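Home | Syllabus | Readings | Lecture Notes | Office Hours

Machines and Everyday Work
Notes for Lecture 3: Can a robot do the laundry yet?
Rosine Delorme, Edormont

Thank you all for the lively talk last time about dishwashers (I'm still getting emails about whether a dishwasher counts as a robot, and I'm still saying yes, on most days). Today we move from the kitchen to the laundry, which sounds like a small step and is a very large one.

Remember the bracket line at the Bouvier plant from our second reading. Every bracket arrives in the same shape and stays in that shape, so once the arm knows where the part is, it knows nearly everything it needs. Engineers call an object like that rigid. A towel is what they call deformable, and I'd like you to keep that word handy because it will come back on the problem set. Pick up a mug and you have a mug in your hand. Pick up a towel and you have made a new shape, with a new outline and new folds, and the next move has to be planned for that shape and not for the one you started with.
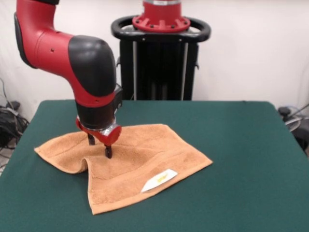 Figure 1. A two-fingered gripper on a hand towel. Note the raised fold between the fingers.

Think about what your own hand does at this point. You feel whether you have one layer or 2, you let the cloth slide a little, and you do it all while talking to somebody about dinner! A gripper with two stiff fingers and no sense of touch has to get by on looking, and the cloth hides parts of itself as it bunches up. A corner that was easy to find a moment ago may be tucked underneath.

So, how are we doing? The Minitz folding trials, which you'll read for next time, ran 130 towels through one arm and counted 68 as acceptably folded. I find that rather impressive and also not something I'd want in my linen closet. Do look closely at how "acceptable" was defined, and at how each towel was placed at the start. The Fislow shop, by contrast, gave up on folding altogether and had its arm feed flat towels to a separate folding machine, with a person straightening the ones that went in crooked.

For discussion: pick a chore you did this week, write down every point where you adjusted your grip without thinking, and bring the list along. Mine was a fitted sheet, and I ran out of paper.

Last updated March 29, 2024
Contact the instructor | Copyright Rosine Delorme | Back to top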